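Jevance Guest House – Room Safety Checklist with Comments
Spring check, March
Checked by: Rozália Major
Copy to: Silvana Medeiros, Khoa Ninh

Marks used: OK = no action. FIX = repair before next guest. WATCH = look again at the next check.

1. Entrance and stairs

Front door opens from inside without key – OK
Handrail fixed on both floors – FIX
Comment: The rail on the upper floor moves when I pull on it. Two screws near the landing are not holding in the wall any more. Khoa has longer ones in the workshop. Until this is done, please do not carry laundry down this side.

Stair edges visible in low light – OK
Mat at the entrance lies flat – WATCH
Comment: One corner is starting to curl. I turned the mat, but I think the corner will come up again by summer.

2. Smoke alarms and exits

Alarm test, ground floor – OK
Alarm test, upper floor – OK
Comment: The alarm in the Quintana room gives a weaker sound than the others. I put in a new battery and it became better. I ask that we compare it again in the next check.

Exit plan on the back of each door – FIX
Comment: In the Cornik room the plan still shows the old laundry door, which was closed with brick last year. Silvana has the new drawing and will print it.

Corridor free of objects – FIX
Comment: Folding bed was standing next to the linen closet. It was moved to storage on the same morning. I wrote the same comment last autumn also.

3. Textiles and heat

Curtains away from heaters – OK
Bedside lamps not touching fabric – FIX
Comment: In the Imar room the lamp shade leans on the curtain when the window is open. Move the lamp to the other side of the bed, the socket there is working.

Labels on covers and throws can be read – WATCH
Comment: Several labels have become white from washing. If we cannot read the label, we do not know at which heat to iron it. Lucimara keeps the list of what was bought and from where, please ask her before you throw anything out.

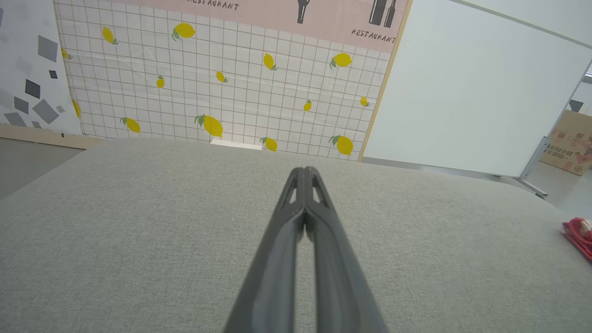
Can a table cover stay on when a guest asks for an iron in the room?
Take the cover off first and give the guest the ironing board. The iron must stand on its metal rest, never on cloth, and it comes back to reception after use.

Table covers do not hang down to the floor – OK
Comment: In the breakfast room they were too long at my last visit. They are shortened now and the hems are good.

4. Water and bathrooms

Hot water at the tap not too hot – WATCH
Comment: The shower upstairs needs a long time to become steady. A small sign for guests would help.

Non-slip mat in each tub – OK
Grab bar fixed – OK
Comment: I pulled with full weight. No movement, no cracks in the tile.

5. Electricity

Sockets firm in the wall – OK
Extension cords – FIX
Comment: One cord in the office was under the carpet. Cords must not go under carpet, also not for a short time. Alfie Whiteley will add a socket behind the desk.

Follow-up: Khoa handrail, Silvana exit plan, Alfie socket. Lamp in the Imar room can be moved by whoever cleans it next – please sign here when finished.

Signed: R. Major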